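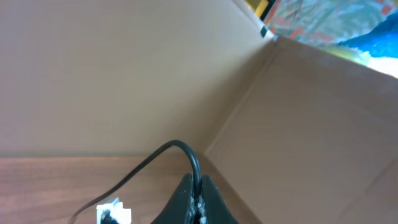 *Figure 5.1. A gripper and its cable beside the inner walls of a cardboard box.*

# Chapter 5: When the Work Changes Hands

Most people first meet automation at work as a change in their own day. A task they used to do by hand is given to a machine, and other tasks take its place. This chapter follows that change through one workplace, a packing shop in Salem run by a company called Grendov.

Before the change, each packer at Grendov handled 500 cartons in a shift. The work was simple to learn and hard on the wrists. A packer folded the carton, placed the parts, added the paper and pushed the box down the line. In February the company put in two arms under a project it named Fitex. The arms took over placing the parts. Folding and final checks stayed with people.

Adel Bouzid had packed at the shop for years when the project began. He was moved to a new post called cell operator. His pay went up a little, and his day now started at 6:30 a.m. with a check of the arms, the cables and the grippers.

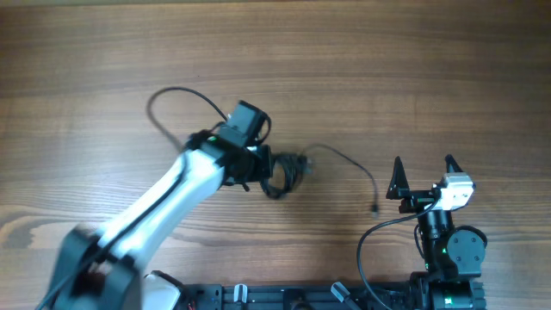
The new post asked for different skills. Bouzid had to learn how to stop an arm safely, read an error message and decide whether a fault was his to fix or one for the supplier, Trandik. He spent less time on his feet and more time watching. Some of his coworkers liked the trade. Others missed the steady pace of packing and the talk that went with it – a cell operator often works alone.

Output rose to 1,000 cartons per shift at each station, but the first months were uneven. Small stoppages were common, and the company had planned for very few. Managers had counted the hours the arms would save and had left out the hours people would spend clearing faults, replacing worn parts and training one another. Economists call this **hidden work**. You will meet the term again in Section 5.3.

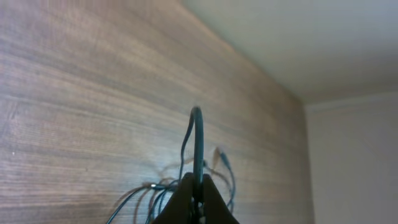 **Did the arms replace the packers at Grendov?**

They replaced one part of the packers' job. The shop had 70 employees before Fitex and kept all of them through the first year, but it stopped hiring new packers, and several people moved to posts they had not asked for.

## 5.1 Jobs and Tasks

A *job* is what a person is hired to do. A *task* is one piece of it. Machines usually take over tasks, and the job is then rebuilt from the ones that remain – sometimes with new ones added. As you read this section, list the tasks in a job you know well and mark those that depend on judgment.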